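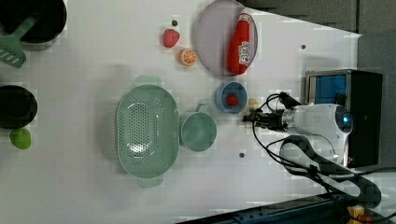 Dropping the last nap of the day sounds like a gift of free time. What you get instead is a long, loud stretch between 3:30 and dinner, and filling it is most of the job. A few toy kitchen items and some fruit on a white tabletop, with a small blue bowl to put things in, will do for the first half. Your child will run the restaurant. You will be the difficult customer.

Before you start, check that the nap is ready to go. Signs I trust:

It takes 30 minutes of singing to get them down.
Bedtime has crept past anything you'd call evening.
They wake at 5 a.m. and want to talk.

One bad Monday doesn't count. Wait until you've had a solid week of it.

Step 1. Move the remaining nap later by 15 minutes every couple of days. Resist doing it all at once – I tried, and we both cried in a parking lot.

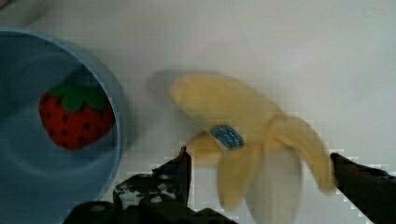 Step 2. Bring bedtime forward. Yes, 6:15 is allowed. The neighbors may judge you, but they'll be doing it while you sit down.

Step 3. Serve dinner early, before anyone is too tired to chew. Keep it plain. Nobody has ever been won over by a new vegetable at the end of their rope.
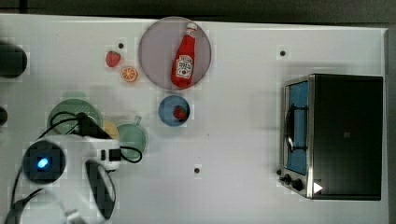 Ketchup on a plate: dinner, by some standards.

Step 4. Skip the late car ride. Ten minutes asleep in a car seat will cost you two hours at bedtime, and the exchange rate never improves.

Give the new schedule two weeks. If it's still a mess by then, put the nap back and try again next month.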